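Ketchup stain on white laminate, two days old

Zerholm
Fri 12 May
We rent, and there is a faint pink ring on the kitchen counter where a ketchup spill sat over the weekend. Dish soap did nothing. The deposit is $1,745 and I would like it back. What should I try before I call the landlord?

Bakier
Baking soda and a little water, mixed to a paste. Leave it on for 12 minutes, wipe with a damp cloth, and do it again if you still see pink. Don't scrub with anything green and scratchy. It dulls the finish and that shows more than the stain does.

Lobo
bleach

Plilance
Try the paste first. If that fails, put hydrogen peroxide on a paper towel and lay it over the spot for an hour. Rinse well. Mine took two rounds. 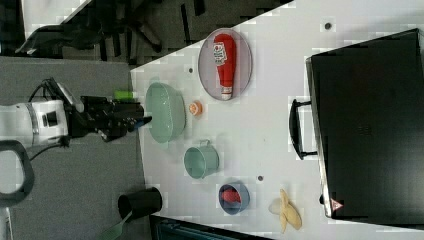 Ketchup on its plate, mint green bowl nearby.

Check the peroxide on a hidden corner before you start.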